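The Bus That Smells of Nothing

4 Jun 2023

The number 2 bus used to announce itself. You could stand at the bottom of Núñez Street with your eyes shut and know it had turned the corner by the taste at the back of your throat. Regulars stepped away from the curb and held their breath, then breathed out on the stairs of the bank. It was a sort of civic dance, and it had been going on since the city bought its first Dammont diesels.

Last September the Dammonts on that route were replaced with battery buses from Baletti, and the dance stopped. The new bus is quiet and a pleasant shade of green, and it smells like the inside of a new refrigerator. The mayor rode it for two stops and got off looking pleased.

I live 400 feet from the depot, so I took an interest.

A bus pollutes in more ways than one, and the tailpipe is just the part you can point at. Brakes shed dust. Tires shed rubber. The road itself gets ground up under all that weight and tossed back into the air every time something heavy goes by. An electric bus is easy on its brake pads, which is good news, because the motor does much of the slowing down. It is also heavy, on account of carrying its fuel around as a large box of metal, and heavy vehicles are hard on tires. None of this made it onto the banner hung across the depot gate, which said CLEAN AIR STARTS HERE and was tied to a fence gray with soot.

Then there is the matter of where the old buses went. I had pictured a scrapyard, possibly with a short ceremony. What the city did was move them to the 218, a long, looping route that runs out past the warehouses and through the neighborhoods where property values are not discussed at dinner parties. The air downtown got better. The people on the 218 got our old air, along with the seats we had already worn out.

I rode it to the end of the line on a weekday morning. It was full, which the number 2 rarely is. A woman across the aisle had pulled her scarf up over her nose before the doors closed, the way you might put on sunglasses before stepping outside. At every stop the engine idled and shook the windows, and a little of the exhaust came in with the passengers and didn't pay.

The transit office, when I called, was cheerful. The Dammonts had been fitted with new filters from a company called Jamex, I was told, and met the standard. Which standard? The one that applied when the buses were built. I asked how often the filters were checked, and was given an email address. I wrote to it and received an automatic reply thanking me for choosing public transit.

Filters are fine things when somebody looks after them. A diesel filter catches soot and has to get hot enough now and then to burn it off. A bus on an open highway manages this without trouble. A bus that stops every block, sits at lights and crawls along behind delivery trucks may never get there, and then the filter clogs and the engine starts to sulk. The 218 stops every block. You could hardly design a worse life for the thing.
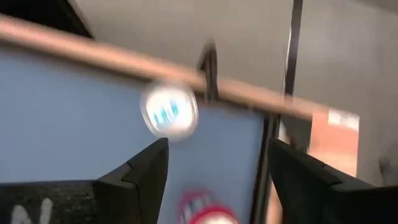

Meanwhile, the city counts its success in vehicles. There will be 100 electric buses in time, according to the plan, which has a handsome cover and no page on which route gets them next. Counting buses is easy and photographs well. Counting what people breathe would mean putting monitors at the stops, leaving them there through a winter, and then publishing whatever they said. We have one monitor. It is on the roof of the library, upwind of the depot, next to a very nice roof garden.

I don't want the old number 2 back. My windowsills stay clean for days now, and I have started opening the kitchen window in the mornings like somebody in a commercial for yogurt. But if the aim is to spare the most lungs, the cleanest bus should go where the most people are standing behind the dirtiest one, and that stop is nowhere near city hall.

The next order from Baletti is due this fall. The transit office says routes will be assigned according to "operational fit," and when I asked what that meant I was given the same email address.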